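Avaliação de um kit de garras manuais para recolha de demonstrações de manipulação de têxteis

Relatório de projeto, unidade curricular de Projeto em Automação
Autor: Pacheco
Entrega: quinta-feira, 23 de julho

1. Âmbito

O presente relatório avalia o kit Floltness, fornecido em regime de empréstimo pela distribuidora Bellel, como meio de recolha de demonstrações para tarefas bimanuais com vestuário. A avaliação incide sobre a mecânica dos dedos, a ergonomia, a qualidade dos registos e a documentação. O treino de políticas de controlo fica fora do âmbito e é tratado no relatório do grupo Ratus, que utilizou os mesmos dados.

2. Material e montagem

Cada operador trabalha com 2 garras, uma por mão. O accionamento dos dedos é feito por gatilho, sem motor, e a abertura é registada em sincronia com o vídeo. Os dedos são pretos e curvos, com ponteiras inclinadas que fecham ao centro, e estão presos por parafusos de sextavado interior. O corpo é branco. O manual recomenda reaperto no início de cada sessão; na prática, o reaperto só foi necessário na primeira semana de maio, depois de uma queda.

A superfície de trabalho foi uma mesa grande coberta com tecido bege claro. A cobertura reduz o deslizamento das peças e impede que as ponteiras raspem no tampo quando o operador procura a orla do tecido. Foram utilizadas t-shirts de algodão e, numa fase posterior, calças de ganga.

3. Procedimento

A tarefa base consiste em estender a t-shirt, recolher as mangas e dobrar a peça em terços. O operador parte sempre de uma posição com ambas as garras abertas. Pediu-se que a preensão fosse feita sobre uma prega e nunca sobre tecido esticado, uma vez que as ponteiras não conseguem levantar uma camada única encostada à mesa.

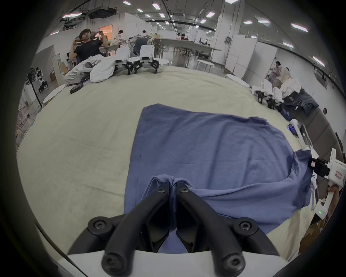

O protocolo previa 200 demonstrações da tarefa base. Foram excluídas as gravações com perda de seguimento, com interrupção voluntária ou com a mão livre a tocar no tecido. Cada operador fez pausa ao fim de uns 9 minutos de trabalho contínuo, valor fixado após queixas de fadiga no polegar.

4. Resultados

4.1 Preensão. O fecho é simétrico e repetível. Em malha de algodão a prega mantém-se entre as ponteiras durante a translação lenta. Em ganga, a espessura da costura lateral obriga a uma abertura maior e o contacto passa a fazer-se apenas na extremidade da ponteira, com perda frequente da peça.

4.2 Separação de camadas. É o ponto fraco do kit. Com a t-shirt estendida, a garra apanha frente e costas em conjunto. A separação exige que uma garra fixe a zona inferior enquanto a outra puxa, manobra que os operadores menos treinados demoram a dominar.

4.3 Registo. A perda de seguimento concentrou-se nos momentos em que as garras se cruzam junto às mangas. Afastar o ponto de cruzamento do centro da mesa reduziu o problema sem o eliminar.

4.4 Ergonomia. O peso é aceitável. O punho é estreito para mãos grandes e o gatilho não tem regulação de curso.

4.5 Documentação. A secção de calibração está incompleta: descreve a calibração da abertura, mas omite a ordem de arranque quando há mais do que um par ligado. A Bellel enviou uma adenda a pedido, com diagrama.

5. Apreciação

O kit é adequado para ensino e para recolha em pequena escala com malha leve. Para tecidos rígidos recomenda-se a substituição das ponteiras por um modelo mais largo, ainda por testar. A aquisição pelo laboratório deveria ficar condicionada ao fornecimento de ponteiras de reserva.

Comentários (3)

leitor_mec: As ponteiras de silicone servem neste modelo? No nosso curso usamos as de origem e com ganga acontece o mesmo.

Autor: Não testámos. O encaixe parece compatível, mas a calibração da abertura teria de ser refeita.

ana.t: Falta a tabela com as exclusões por motivo. Podem acrescentar em anexo?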